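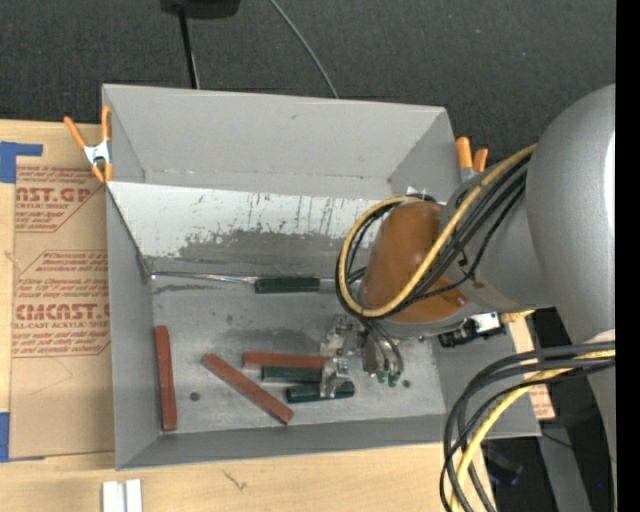

Chapter 4
Sound Levels and Site Planning for Outdoor Music Events

12 shares | 3 comments

4.1 Scope of the chapter

An outdoor concert has two audiences. One has bought tickets and expects the music to be loud, full and even across the field. The other lives nearby and has agreed to nothing. Most of the technical work in planning a site consists of keeping the level high for the first group and low for the second, using the same loudspeakers at the same time.

This chapter covers the quantities used to describe sound at an event, the way level falls with distance, the effect of weather and ground, and the layout decisions that follow from these. Permits are treated in Chapter 5. Stage monitoring and mixing practice are outside the scope of the book, except where the level on stage adds to the level off site.

Readers should already be comfortable with logarithms and with the decibel as a ratio. Those who are not should work through the appendix first.

4.2 Quantities and weightings

Sound pressure level is stated in decibels relative to a reference pressure of 20 micropascals. A reading taken with no weighting treats all frequencies alike. The ear does not, so a weighting filter is normally applied.

A-weighting reduces the contribution of low frequencies and is the usual choice in local noise rules. C-weighting is nearly flat through the bass range. The difference between the two readings, C minus A, is a quick indicator of how much low-frequency energy is present. For a solo acoustic act the difference may be a few decibels. For an electric band with a full subwoofer array it is commonly above ten, and for electronic dance music it can be higher still.

The distinction matters at the property line. A site can meet an A-weighted limit comfortably and still draw complaints, as the bass that residents hear through closed windows is the part of the spectrum the A filter discounts. Where the permit states only an A-weighted limit, the planner should set an internal limit in the 63 Hz and 125 Hz octave bands as well.

Levels also vary with time. A single maximum reading says little about a three-hour set. The equivalent continuous level, written Leq, is the steady level that would carry the same energy as the varying signal over a stated period. The period must always be given. A 15-minute Leq and a one-minute Leq taken during the same song are different measurements and cannot be compared directly.

4.3 Level and distance

A small source in open air radiates over an expanding sphere. Each doubling of distance spreads the energy over four times the area, and the level drops by 6 dB. A long vertical line of loudspeakers behaves differently at close range. Within its near field the wave spreads mainly in the horizontal plane and the drop is closer to 3 dB per doubling. Past a transition distance, which depends on the length of the line and on frequency, the 6 dB rule returns.

The practical result is that a line array covers a deep field more evenly than a point source of the same power. It does so only at frequencies where the line is long compared with the wavelength. At 63 Hz the wavelength is more than five meters, and a line of modest length offers little vertical control.

Worked case. A mix position is 30 meters from the stage and the level there is 98 dB(A). Assume that the transition distance has already been passed. At 60 meters the level is 92 dB(A), at 120 meters 86, at 240 meters 80, and at 480 meters 74. A house 480 meters away, on the axis of the system, with nothing in the path and no wind, therefore receives 74 dB(A) outdoors. If the permit limit at that house is 65 dB(A), a further 9 dB must be found from direction, screening, layout or a lower level at the mix position.

Direction is normally the first of these to be examined. Rotating the stage so that the house lies behind the system may yield 10 dB or more at middle and high frequencies. It yields far less in the bass unless the subwoofers are arranged as a cardioid array, with some units reversed and delayed to cancel energy to the rear.

4.4 Weather and ground

The simple distance rule assumes still air at a uniform temperature. Neither condition is common in the evening.

On a sunny afternoon the air near the ground is warmer than the air above it. Sound travels faster in warm air, so the wave bends upward and a shadow forms at a distance. After sunset the ground cools and the gradient can reverse. The wave then bends downward, and houses that were in shadow during the sound check may receive the full level during the headline set. Wind produces similar bending: downward on the downwind side, upward on the upwind side.

Differences of 10 dB between the afternoon and late evening at the same house, with the same level at the mix position, are within the normal range. A propagation test carried out at midday should not be used as the sole basis for an evening limit.

Soft ground such as grass or plowed soil absorbs some energy in the middle frequencies when the path is close to the surface. Water and pavement do not. Where a lake or a large parking lot lies between the stage and the nearest homes, no allowance for ground absorption should be made. Belts of trees are often proposed as screens. Unless they are dense and very deep, their effect is small, and in the bass it can be taken as zero.

4.5 Case study: the Nodden site

The Nodden blues and roots weekend is held on a shallow sloping field with a licensed capacity of 4,000. The main stage was originally placed at the top of the slope, facing down toward the entrance road. A second stage, with an audience area for 2,000, stood at the lower end and faced across the field. The nearest homes were beyond the entrance road, on the axis of the main system.

The acoustic plan was redrawn by Szabolcs Fekete after two seasons of complaints. Three changes were made.

The main stage was moved to the bottom of the slope and turned to face uphill. The audience then stood on rising ground, sightlines improved, and the hill behind the audience screened the land beyond it. The homes were now to the rear of the system.

The subwoofers were rebuilt as a cardioid array. Measurements behind the stage in January, with the field empty, showed a reduction of 11 dB in the 63 Hz band compared with the same units all facing forward.

The second stage was limited to acoustic acts after 9 p.m. Its loudspeakers were replaced by a larger number of small units on short poles, each covering a narrow strip of the audience. The level at the front rows fell and the level at the back was unchanged.

Paid attendance in the first season under the new plan was 2,996. The level at the reference house, measured as a 15-minute Leq, stayed within the limit for all sets except one. The exception occurred on a clear night with a light wind from the stage toward the house, and the level was brought down by 3 dB at the mix position within two songs.

Fekete's report notes that the rotation of the stage accounted for most of the improvement in the A-weighted figures and that the cardioid array accounted for nearly all of it in the bass. Neither change would have been sufficient alone. The report also records a cost: vehicle access to the new stage position is poor, and load-in takes longer than before.

4.6 Monitoring during the event

A monitoring plan needs at least two positions. The first is at the mix, where the engineer can see the reading and act on it. The second is at the most exposed house or at an agreed substitute point. The difference between the two readings, taken over the same period, is the transfer value for the site. It should be recalculated at intervals through the evening, as the conditions described in Section 4.4 will change it.

The substitute point is used when the house itself is unsuitable, for example when a busy road runs past the front wall. Shih-chieh Mak's method for choosing such a point, given in full in Chapter 6, requires that it lie at a similar angle to the stage and that background noise be at least 10 dB below the expected music level.

Instruments must be calibrated before the first set and checked after the last. A drift greater than 0.5 dB should be entered in the log and the affected readings marked. Windshields are required at all times, including on calm days.

4.7 Terms introduced

Weighting filter; equivalent continuous level; transition distance; cardioid array; temperature gradient; transfer value; substitute point.

4.8 Problems

1. The level at a mix position 25 meters from a stage is 100 dB(A). Find the level on axis at 200 meters, assuming 6 dB per doubling throughout.

2. Repeat Problem 1 with a drop of 3 dB per doubling out to 50 meters and 6 dB per doubling beyond.

3. A permit sets a limit of 65 dB(A) at a house. The transfer value at 6 p.m. is 31 dB and at 10 p.m. is 26 dB. State the highest permissible level at the mix position at each time.

4. Sketch a layout for two stages on a rectangular field with homes along one long side and a lake along the other. Justify the direction of each stage with reference to Sections 4.3 and 4.4.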